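Okay, potluck people, I need to get something off my chest before December rolls around and the sign-up sheets start flying. I think we should stop assigning dishes. All of it! The spreadsheet, the color coding, the "last names A through F bring a salad" email that lands at six in the morning. Let people bring what they want to bring and see what happens.

I know, I know. You're picturing 11 bowls of chips and one sad tub of hummus. I used to picture that too. I ran the sheet for our block's winter supper for years and I was a tyrant about it. I once talked a man out of his grandmother's cabbage rolls and into a fruit tray. A fruit tray, in winter, with that pale melon that tastes like the fridge it came out of. I still think about those cabbage rolls.

What changed my mind was the Bresanstead supper, which a cousin dragged me to on a Sunday when I had planned to stay in my slippers. It's in a hall with terrible parking and the best food I ate all year. There were 200 people in there and not one of them had been told what to cook. Three kinds of dumplings on one table. Somebody's baked beans with so much mustard in them my eyes watered (I went back twice). And yes, there were too many brownies, but have you ever in your life gone home from a party mad about brownies?

The thing is, people cook differently when they pick. If you tell me to bring a green salad, I'm going to buy the bag, dump the bag, and shake the little packet over it in the car. If you tell me to bring whatever I'm proud of, I'm up the night before rolling out dough for my cheese pastries, and I'm hovering near the plate all evening to see who takes one. That hovering is half the fun of a potluck! You meet the other hoverers. Mariann Szűcs and I got to be friends over exactly this, two grown women pretending to look at the coffee urn while we watched her poppy seed roll disappear.

I'll give the sheet people one thing, and it's allergies. You do need to know what has nuts in it. But that's a card and a marker at the door – write what it is, write what's in it, stick it in front of your dish. You don't need to assign the whole alphabet to get that.

And the other thing I hear is that somebody has to cover the basics. Fine, so let the host cover the basics. Bread, butter, a big pot of rice, plates, done. I can do that for 50 people with an hour and a decent cart at the store, and it costs me less grief than one round of emails asking why the G's didn't bring dessert.

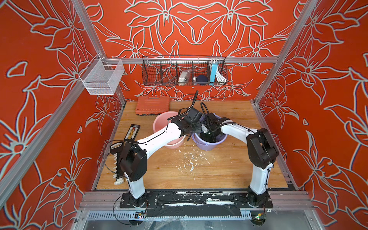

Siu-fong Cheng wrote to me after I grumbled about this last time and said I was being unfair, that her group tried going without a list and ended up with no vegetables at all, just noodles from one end of the table to the other, and that the people with small kids were relieved to get the list back. It gives them one easy job, she said, and they don't have to be interesting.

I've chewed on that one a lot. She's right about the small kids part. When mine were little I would have kissed anyone who told me "bring juice." So maybe you keep a short list of easy stuff by the phone for anybody who asks, ice and juice and napkins, and you leave everyone else alone. I could live with that. I can't agree about the noodles, though. A whole table of noodles sounds like a very good night to me, and I'd have brought a bigger bowl.

Anyway, our supper is going list-free this year, and I've already had two worried phone calls. The cabbage roll man has been invited personally. I told him to bring a double batch.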